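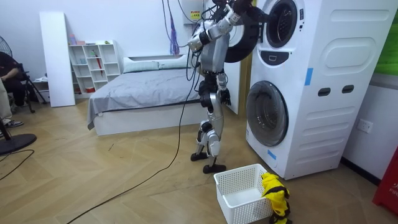
mmodise_shop
Posted 21 October 2025

Laundry build, week three. The arm reaches the upper drum fine, but the shoulder runs hot after 18 minutes with the elbow that high. Controller is a Tevov board, torque capped at 70 percent. Any reason not to move the basket onto a stand and shorten the lift?

Prins_A
I'd leave the basket on the floor. People keep baskets on floors. Fix the shoulder gains first.

reshma.s
Disagree with Arnout. Get one full load in, then make it harder. Also, what are you using to find the drum opening?

mmodise_shop
Head camera. The black gasket against the white housing is easy to pick out. The smoky door underneath gives me trouble with reflections. 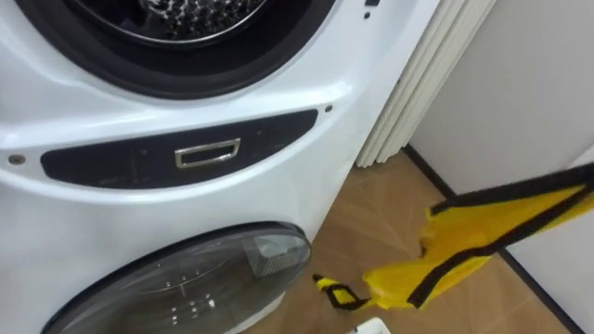 Upper gasket and lower door from the head camera, yellow bag at right

reshma.s
I can see the white dots in the lower glass. Try masking everything below the dark panel until you need that door.

Prins_A
Masking is a patch. I took 540 stills of mine under different lamps and retrained. One evening of work.

mmodise_shop
I'll try the mask tonight and retrain if it still jumps. Basket stays on the floor for now. Shoulder log goes up when I have it.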